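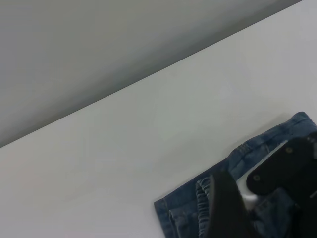 November, and dark before I'd finished my tea. I want to get all of this down before it blurs, as it was one of the best days I've had at Skudbridge and I know by next week I'll only remember the annoying parts.

Got in at half past seven to do the monthly on the folding cell. The Holmgren arm has been grumbling for a while. Only little things: a denim leg let go halfway through a fold, a waistband pinched a bit short, a pause at the table edge that Miłosz swore was new and I swore had always been there (he was right, it's new, I'll come to it). The counter had gone past 300 missed picks since the last service, which is far too many for a machine that used to go a whole shift without dropping a thing.

So I started with the fingers, as you do. Powered down, lock on the isolator, key in my pocket, then shook the gripper by hand and felt the right finger move. Tiny, tiny movement! You'd never see it. But I put my thumb against the tip and there it was, a click like a loose tooth. Took the screws out and one of them came away with hardly any effort at all, and the thread locker on it had gone to a sort of pale dust. The other was still tight, so the finger had been hinging on that one screw, swinging open a hair every time it closed on something thick. T-shirts wouldn't bother it. Jeans would, every time, and worse at the waist where it's all layers and stitching.

I was so pleased I said "got you" out loud in an empty workshop.

Cleaned both holes with a cotton bud and solvent, let them dry while I had a coffee, new screws from the Stokero box, a drop of the blue stuff on each, torque driver until it clicked. Marked the heads with a paint pen so next time I can tell at a glance if they've turned. I don't know why we weren't doing that already. It's now on the sheet.

The left finger was sound but filthy. There's a fine lint that comes off denim and it packs itself behind the fingers and goes hard, almost like felt. I dug out a plug of it with a wooden skewer and it came out in one piece, in the exact shape of the gap it had been filling. Kept it. It's on the windowsill in the workshop and Miłosz has already asked me to throw it away.

Then the slides. Wiped down, fresh grease, only a smear. I overdid it the first time I ever serviced one of these and there were grease spots on a whole pile of pale shirts, and I still go hot thinking about it. Worked the jaw open and closed by hand until it felt the same all the way along. There's a lovely point where the drag disappears and it just glides. If I could do that part of the job all day I would.

Miłosz came in at nine with the laptop and we did the camera. The little wrist camera gets knocked out of true any time you have the fingers off, not by much, but the arm trusts it completely, so a small tilt up there ends up as a missed belt loop down on the table. We put the calibration board down, ran the arm round its poses and waited. First go came back worse than before we'd started. We both stared at it. Second go, the same. Miłosz went through the lens settings, I checked the bracket, and the whole time the culprit was the board itself, which had got damp in the cupboard and bowed in the middle like an old bookmark. You could rock it with a fingertip. He printed a new one, we stuck it down to a piece of flat sheet, and it went through first time with the error under 2 pixels. Cheering from me, a nod from Miłosz.

Old board is in the bin. I wrote NO on it first in case somebody rescues it.

Then the pause at the table edge. This was his bit and I mostly held the torch and passed things, but I loved it. The arm has a keep-out line drawn along the back of the table so it doesn't go reaching into the wall, and when the table was moved for the floor to be cleaned it went back slightly skewed. So the arm was coming up to a line that wasn't where the table was any more, thinking better of it, and slowing right down. No fault, no message, just a polite little hesitation. We squared the table up against the stops, touched off the corners again, and drew the line fresh. I've put tape on the floor round each foot. If anybody moves it now I'll know by lunchtime.

After that, jeans! We use the difficult ones for testing. Anyone can fold a nice flat pair of straight-legged trousers. What we want is gathers and elastic and a waistband that rolls over on itself, with a doubled edge lying where the machine would like to find a single one. Elastic is the real swine. You lay it flat and it creeps back up into its ripples while the arm is still making up its mind, so the spot it chose to grip has moved by the time it gets there.

I ran the close very slowly to start with, on the pendant with my thumb on the enable, and watched the fingers come down either side. Before, you'd get one finger landing and the other following a beat later and shoving the cloth sideways. Now they met together. I did it over and over just to look at it. Then we put it up to working speed, stood back behind the line and let it have a go by itself, and it picked, lifted, turned and laid the leg over as neat as you like. Dropped the next one, mind you. And the one after that it caught a bit of lining and dragged the whole pair off towards the corner, which set us both off laughing.

That turned out to be the grip force. Someone had wound it up (me, I think, in the summer, I found my own handwriting in the log) to make up for the loose finger, and with the finger tight again it was squeezing hard enough to grab every layer in reach. Backed it off a step at a time until it took the top layer and left the lower one lying. It wants less than I would ever have guessed. I'd been fixing the wrong thing for months and it had been more or less working, so I'd left it alone. Worth remembering next time I reach for that setting.

Rang Stellan Kvam at Dondus after lunch to ask about the finger pads. He reckons ours are due at 1,000 hours and we're well past that, and he was very nice about it. The new ones are a softer rubber with a finer pattern. He's putting a set in the post, plus a spare cable for the wrist, as ours has started to go stiff at the bend and I don't like how it flexes when the arm reaches across itself. I tied it back with a looser loop for the time being and it moves much more easily. He also told me he cleans his pads with plain warm water and a drop of washing-up liquid, never solvent. I have been using solvent. Didn't mention that.

By 3 o'clock we had it running proper batches and I stood there with my arms folded like somebody's proud auntie. It isn't perfect. It still fusses over pockets, and if a pair goes down with the waistband curled under, it will hunt up and down the edge for ages before it commits. Miłosz thinks that's a lighting matter, as the white table throws so much light back that a faded bit of denim and a shadow start to look alike to it. He wants to try turning the lamp down and bringing it round to the side. I want to try it too, very much, but we agreed to change one thing at a time, and today we'd changed plenty.

Wrote up the sheet while he backed up the settings. Things to do tomorrow:

Check the paint marks on the finger screws, morning and end of shift.
Order thread locker, we're down to the dregs.
New calibration board to live on the shelf, flat, not in the cupboard.
Ask whether the floor cleaning could go round the table.
Lamp.

My hands smell of grease and denim and I've got blue under every nail. Bath now, and then bed, though I know perfectly well I'm going to lie there thinking about where to put that lamp.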